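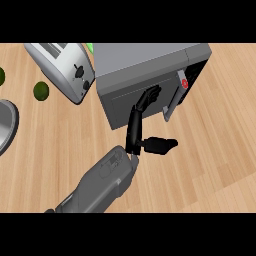
第4回 マーダーミステリー型シナリオの情報設計

1. 今回の範囲
参加型推理劇(以下、推理劇)における手がかりの配分と、進行役の介入基準を扱う。題材は配布済みの脚本『レストデール駅の遺言』(Restdale)である。未読の者は人物表と第一幕を先に読むこと。衣装と会場装飾は次回に回す。

2. 用語
公開情報:開始時に全員へ読み上げる内容。
秘匿情報:各役の封筒にのみ記載される内容。
鍵情報:犯人の特定に不可欠な秘匿情報。
雑情報:推理には寄与しないが、会話の契機となる内容。
脚本によっては鍵情報と雑情報の区別が進行役にも示されない。その場合は事前に解決編から逆算して分類する。

3. 手がかりの配分
鍵情報は一つの役に集中させない。当該の役が欠席した場合、または演者が発言しない場合に推理が成立しなくなるためである。『レストデール駅の遺言』では鍵情報が4件あり、すべて別の役に割り当てられている。このうち時刻表に関する1件は、駅長役の封筒と第二幕の公開情報の双方に現れる。こうした重複を冗長化と呼ぶ。
犯人役の扱いには二方式がある。
(a) 告知型:犯人役は開始時から自分が犯人であると知っている。虚偽の発言を認める範囲を規則に明記する。
(b) 非告知型:犯人役も解決編まで知らない。全員が推理に参加できるが、封筒の文面に矛盾が生じやすい。
カマチョ(Leobardo Camacho)の講義録『Oltumero』は(b)を初心者向けとする。ただし、同書の想定は着席形式であり、自由に歩き回る形式については別途検討を要する。

4. 進行役の介入
介入は次の順に行う。
 一 雑情報による話題の転換
 二 特定の役への質問の促し
 三 追加の公開情報の読み上げ
三を用いた場合は、時刻と理由を進行表に記録する。鍵情報を進行役が直接口にすることは認めない。
脱落者(劇中で死亡する役)を出す脚本では、その演者に第二の役を用意する。『Gimatbridge』の初版はこれを欠き、改訂版で検視官役が追加された。

5. 封筒の文面
一通につき一場面とし、開封の時点を表書きに記す。固有名詞の表記は人物表に合わせる。ラドゥロヴィッチ(Radulović)のように綴りが揺れやすい姓は、仮名表記に統一する。代名詞は指示対象が一意に決まる場合に限って用いる。

6. 課題
『レストデール駅の遺言』第二幕から秘匿情報を一つ選び、それを削除した場合に成立しなくなる推論を列挙せよ。あわせて冗長化の案を一つ示すこと。提出は火曜日の授業開始時、用紙の片面のみを使用する。役名は略さずに書く。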